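Desivard : corpus d'entretiens motivationnels transcrits

Version 2, français. Responsable : Ha-rang Ryu.

Contenu
Le corpus réunit 101 entretiens simulés entre un intervenant et un consultant, sur le tabac, l'alcool, l'observance thérapeutique et l'activité physique. Chaque tour de parole occupe une ligne du fichier TSV.

Annotation
Champs : id_entretien, tour, locuteur, texte, code_wumine. La grille Wumine distingue question ouverte, question fermée, reflet simple, reflet complexe, valorisation, conseil sans permission, discours-changement et discours-maintien. 52 entretiens ont reçu un double codage ; les désaccords sont conservés dans double.tsv.

Limites
Les consultants sont joués par des étudiants formés à Rarbridge. Les silences ne sont pas mesurés. Les tours de plus de 2000 caractères sont scindés. Usage clinique exclu.
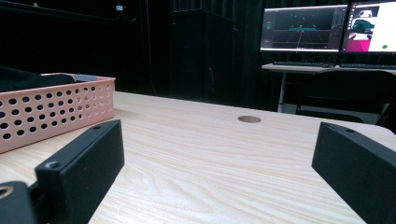
Plateau de table en bois clair, deux doigts de pince noirs au premier plan.

Chargement
Encodage UTF-8, séparateur tabulation. Le script woo_lire.py (outil Woo) rejette les lignes sans code.

Modifications
Janvier : correction des codes de reflet, retrait des doublons.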